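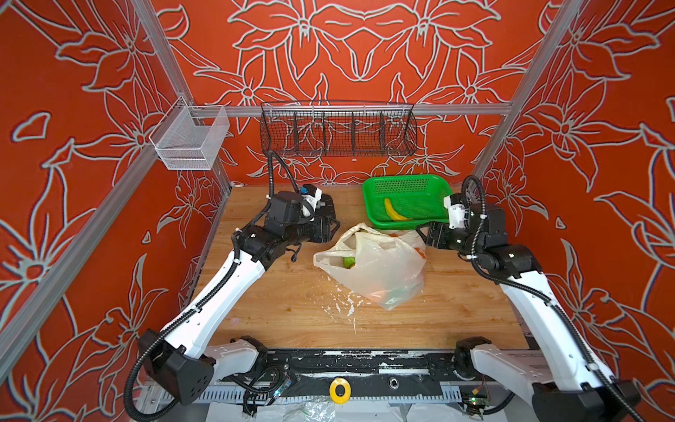
Heltside Produce Storage Program, Postharvest Group

Interim Progress Report to the Hnatiuk Fund
Reporting period: January through April

1. Status summary

Work is on schedule for the storage trial and behind schedule for the packhouse retrofit. Spending is below plan, mainly due to the delayed invoice for the second evaporator unit at Namport. No change to the total award is requested. A change to the order of two tasks is requested under section 5.

2. Storage trial

The trial compares two holding temperatures for warm-season vegetables grown by member farms and delivered to the Namport cold room. Crops in this period were chayote, winter squash and sweet potato. A total of 247 crates entered the trial. Of these, 186 met the release grade at the end of their assigned holding time. The remaining 61 were downgraded or discarded, and the reason was recorded for each crate.

Chayote made up 83 of the crates received. Losses in the colder room were mostly surface pitting and browning, consistent with chilling injury. Losses in the warmer room were mostly sprouting at the blossom end. Neither room was acceptable for the longest holding time. An intermediate setting will be added for the next intake, using the spare bay on the north side. 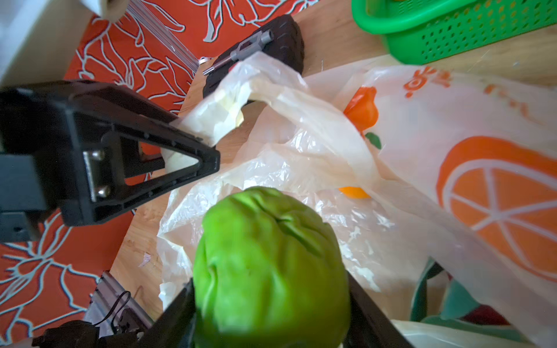
Chayote, one of three crops in the storage trial.

Winter squash performed well in both rooms. Stem-end rot was found in lots that had been cut with short stems, and the harvest instruction sheet has been revised. Sweet potato results are incomplete. Several lots arrived without curing records and have been left out of the comparison until the farms can supply dates.

Humidity control remains the weakest part of the setup. The Namport room drops below its humidity set point after each defrost cycle and recovers slowly. The logger nearest the door reads lower than the others at all times. It was swapped with the logger on the rear wall to rule out an instrument fault, and the low reading stayed at the door. New strip curtains have been fitted, but there is not yet enough data to report an effect.

3. Packhouse retrofit

The Skiltden packhouse floor drain was relocated and passed inspection. Electrical work is not complete. The existing panel could not carry the added load, and the utility must upgrade the service before the new evaporator is connected. The application has been filed and accepted. No connection date has been given.

4. Budget

Labor and consumables are on plan. Equipment is underspent for the reason given above. Freight between Skiltden and Namport is over plan, as produce is being trucked to Namport while the Skiltden room is out of service. The overrun can be covered from contingency if service is restored by the end of summer.

5. Changes requested

Approval is requested to begin grower training before the retrofit is finished. Training does not depend on the Skiltden room, and the revised harvest sheet should reach farms before squash planting.

6. Next period

Run the intermediate temperature setting for chayote.
Obtain missing sweet potato curing records.
Report door-zone humidity before and after curtain installation.
Confirm the Skiltden service date with the utility.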